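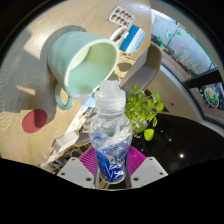 Figure 3. A water bottle between the fingers of the hand-held gripper, with a mug lying on its side behind it.

4.2 Clearing tables and the division of work

At the Ondis café the clearing of tables was always a side task. It belonged to whoever had free hands, and it was not written in any shift plan. When the management decided to automate a part of it, the workers were first asked to show how it is done, with a tool they hold in the hand. In this way a task without an owner became a task with a name, a place in the plan and a number of minutes. In the first month, 126 clearing tasks were planned and 98 were completed. The rest were mostly stopped when guests needed the table.

The workers we interviewed did not speak much about losing their jobs. They spoke about the pace. With the gripper, one object is taken at a time, while an experienced waiter takes two cups and a bottle in one hand and pushes the papers together with the other. Wekesa Rotich, a shift leader, told us that he had to "forget the fast way" before his demonstrations were accepted. Two of his colleagues found this tiring. A third one liked it, and said it was the only quiet part of her day.

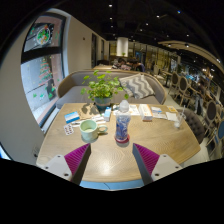 Figure 4. A café table with a mug, a bottle, small boxes, printed papers and a drinking glass with a straw, seen over the two gripper fingers.

A second change concerns judgment. Cups and bottles are simple for the workers to discuss, but papers are not. A leaflet can be waste, or it can be something a guest wants to take home. Before, the waiter looked at the guest and decided. For the demonstrations a rule was needed, and the rule that came from the office (leave all papers, remove all bottles) was not the one used in practice. The workers at Ondis kept a bottle on the table if it was not finished. It took until May to have this written down. 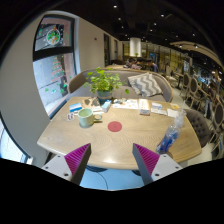
We observed a similar difference at the second site, Gida, where the clearing rules were written by the supplier, Gerlach, without asking the floor staff. There the workers corrected the results afterwards and did not report it, so the management believed that the rules were good. At Ondis the corrections were discussed at the start of the shift, and this discussion was counted as working time. We return to this point in Section 5.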